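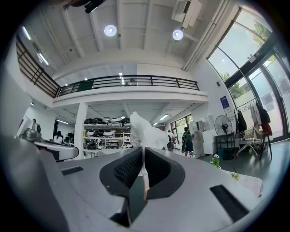 Aligning Two-Gripper Recordings Before Policy Training

By Toàn Quan
October 9, 2023

This tutorial explains how to prepare recordings from a pair of hand-held grippers for use in policy training with the Tirby toolkit. It covers clock alignment, pose recovery from marker cubes, jaw width calibration and export. Readers should already have Tirby installed and at least one session copied to local storage. The procedure applies to all sessions recorded at Cellside with the May firmware or later.

Before you begin

Each session folder must contain one video file per gripper, one overhead video and the session log. Confirm that the log lists both grippers under separate names. If the two entries share a name, correct the log by hand before you continue. Tirby will otherwise merge the streams without a warning, and the error is difficult to find afterward.

Set aside one short session for testing. A session of 3,000 overhead images is long enough to show most faults and short enough to process on a laptop.

Step 1. Align the clocks

Run tirby sync on the session folder. The command compares the time stamps of all three videos and writes an offset for each gripper into a file named offsets.txt. Open this file and read it. Offsets under 65 milliseconds can be accepted as written. A larger value usually means that one recorder was started before its clock had been set, and the session should be aligned manually with the --anchor option.

To align manually, choose a moment that is clear in every video, such as the first full closing of the jaws. Enter the image number from each stream. One anchor near the start and one near the end will also correct for drift.

Step 2. Recover the gripper poses

The position of each gripper is taken from the marker cube mounted on it. The overhead video is the reference for this step, and both cubes should stay in view while the hands are working.
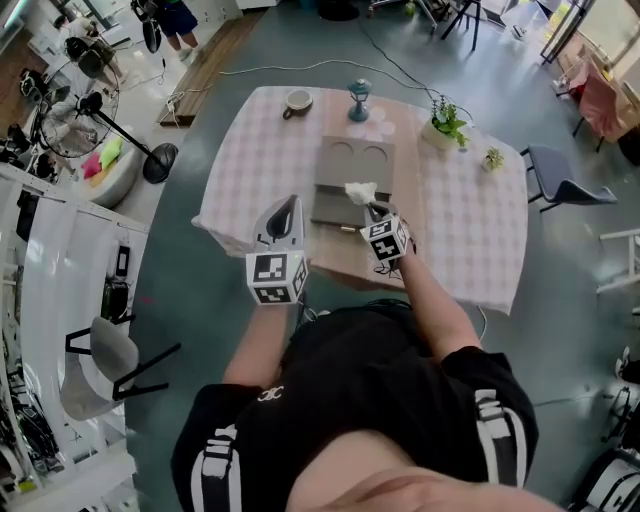 Overhead view of a two-handed session, with a marker cube on each gripper and a tissue held in one of them.

Run tirby pose with the cube definition file for your grippers. The definition states which marker belongs to which face, along with the measured edge length. Do not copy a definition from another pair. Small differences in how the markers were applied will appear later as a constant tilt in the recovered path.

When the command finishes, review the plot of visible faces over time. Two visible faces give a stable pose. A single face may produce a sudden flip in orientation – the plot shows this as a vertical jump. Short gaps of 6 images or fewer are filled by interpolation. Longer gaps are marked as invalid and must be left that way.

Step 3. Calibrate the jaw width

Jaw width is measured from the video recorded at the gripper itself. Select one image with the jaws fully open and one with the jaws fully closed, then run tirby width. The values in between are estimated from the position of the finger pads.

Thin and soft items require additional care. Bags and tissues can fold across the pads and hide the edges that the software tracks. Where this occurs, raise the smoothing setting for the affected section only. Applying it to the whole session will delay the recorded moment of grasp, and a policy trained on that data will tend to close late.

Step 4. Check and export

Run tirby replay and watch both paths drawn over the overhead video. Confirm that left and right have not been exchanged, and that each closing of the jaws matches the motion of the hand. Sessions that pass may be exported with tirby export --format nasr, the format read by the Nasr trainer. Our Sumdale set was prepared in this manner and contains 137 sessions.

Keep offsets.txt and the cube definition with the exported files. The trainer does not read them, but a session cannot be rebuilt correctly without them.

Comments

mkl_dev
Does the manual anchor overwrite the automatic offset, or is it added to it?

Toàn Quan
It overwrites the automatic value. The previous offset is kept as a commented line in offsets.txt.

rowan.p
The note on smoothing fixed our late grasps on folded cloth. Could the flip in single-face poses be caught automatically? We are still deleting those by hand.

Toàn Quan
A threshold for this is planned. For now, please mark the section as invalid and leave the images in place, so that the clocks remain aligned.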